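The Weighbridge

Phyllis Blackburn had worked the weighbridge at Ackroyd's for so long that she could guess a van to within a sack of potatoes. It was not a thing she told people. She sat in the hut with the sliding window, looked at the van coming up the lane, said a figure under her breath and then read the display.

The yard was on the Clamton side of the water. Everything that was thrown away on Stesholm came across on the ferry and up the lane to her, because the island had no tip of its own. She knew the bakery van and the hotel's flatbed. She knew which builders put their plasterboard in with the hardcore and hoped. In April the gardens started and it was hedge cuttings until the autumn.

The man who came just after ten past four was driving a hired van, and he drove it badly. He stopped with his front wheels on the plate and his back wheels off it.

"Forward," Phyllis said, and waved.

He went forward and stalled. When he had got it sorted out he wound the window down and looked across at her with both hands still on the wheel.

"Am I on?"

"You're on. Turn the engine off. What have you got?"

"My mother's," he said, and then, "Household. Furniture mostly. Some bedding."

"Any fridges, paint, gas bottles?"

"No."

She looked at the display. It said 2876. She had guessed 2850 and was pleased with that. She printed the ticket, number 188, and held it out through the window, and he had to open his door to reach it.

"Bay 2 for the furniture," she said. "Bedding goes in the far one with the green sign. Come back over me on the way out and I'll weigh you empty."

"And then you take one from the other."

"That's it."

He nodded as if it had been harder than that, and drove off down the yard in first gear.

There was no one behind him. Phyllis filled the kettle. The ferry he must have come on was already going back, and she could see the top of it over the wall. It was the Brustutau, the older of the boats, which the island people complained about and would not hear a word against from anyone in Clamton. Her husband had worked on it for a while before his knees went. He used to say that you could tell who was leaving for good by whether they stood at the back.

She drank her tea and did the paper copies. At half past four the man had not come back, so she put her coat on and walked down.

He had done most of it. There was a bed frame in the bay, and a wardrobe he had got down on his own somehow, lying on its face. He was sitting on the tail of the van with a cardboard box next to him, going through it.

"We shut at five," Phyllis said.

"I know. I'm sorry. I thought I'd looked in all of these." He held up a biscuit tin. "It's string. It's all string. She's sorted it by length."

"My mother did rubber bands."

"What did you do with them?"

"Used them," Phyllis said. "Took me years."

He laughed, and put the tin on the floor of the van, behind him. He was a man of fifty or so with a good coat on, and it had sawdust all down the front. He told her he had not lived on Stesholm since he was seventeen. His sister had stayed. She had done all of it, the hospital and the shopping and the forms, and she had asked him to do one thing, this one thing, and she did not want to come along or be asked what was to be kept.

"So you're deciding," Phyllis said.

"I've been deciding since seven this morning. I'm no good at it. I threw out a perfectly sound table and I've kept a jug with no handle."

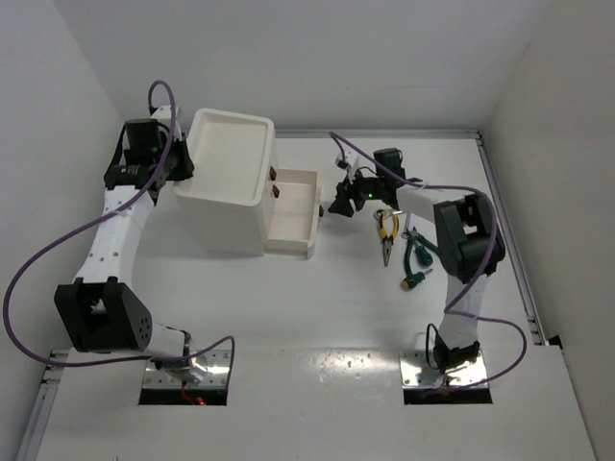 White cabinet, lower drawer open.

"What about drawers?" Phyllis said. "Have you been through the drawers? People don't."

"I've been through them."

"Underneath as well? I've had people come back the next day, and by then it's gone on the lorry."

He looked at the wardrobe lying on its face. It had one deep drawer along the bottom, and it was the bottom end that was nearest to them. He got down from the van and between them they turned it on its back, which took two goes. He pulled the drawer right out. Taped to the underside was an envelope gone brown at the corners.

Phyllis stepped away and took an interest in the green sign.

"It's not money," he said after a bit.

"It usually isn't."

"It's ferry tickets. Returns." He turned them over. "They're all just the return halves. Clamton to Stesholm."

She came back then and looked, as he was holding them out for her. They were the old card sort, pink, with the hole punched in the corner when you went aboard. None of these had been punched.

"She never went anywhere," he said. "She hated the boat. She came over to see me off and that was the only time I can remember."

"Well, she came over some other times," said Phyllis. "You can't get the back half without buying the front."

"Then how did she get home?"

Phyllis thought about it. She thought of her husband at the foot of the ramp in his yellow coat, letting people on whose faces he knew, in the rain, when they were hunting through their bags. He had been told off for it more than once.

"They didn't always ask for them," she said. "Not if they knew you. I expect she put it back in her purse and thought it would do for next time."

"And then it would be out of date."

"And then she'd keep it anyway. You said she kept string."

He stood with the tickets for a while. A gull walked along the top of the bay wall and back. Phyllis did not look at her watch, though she wanted to. He counted nothing and read nothing out. He put the tickets in the envelope again, and the envelope inside his coat.

"I'll give them to my sister," he said. "She might know what it was about. She might have known all along."

"Will you tell her you nearly tipped it?"

"I don't think so, no."

They slid the drawer back in. He swept the van floor with his sleeve until she fetched him a broom. Then she walked up to the hut ahead of him and he drove behind her, very slowly, as if she were leading a horse.

He got all four wheels on the plate this time. She had guessed 2710 and the display said 2724.

"You've kept more than you thought," she told him.

"It's the jug," he said.

She did the sum, printed the second ticket and took his card. He asked what time the last boat went and she told him ten to six, from the near ramp, and that he should leave the van in gear because the handbrakes on the hired ones were never up to much. He thanked her. He seemed to want to say something more, but there was a pick-up behind him by now with its lights on, and it was one of the plasterboard builders.

"You're all right," Phyllis said. "Go on. Mind the gatepost."

He missed the gatepost. She watched him as far as the bend, and then she slid the window across, because the wind had got up, and opened it again for the pick-up.

"Hardcore," said the builder.

"Is it?" said Phyllis, and put her coat back on.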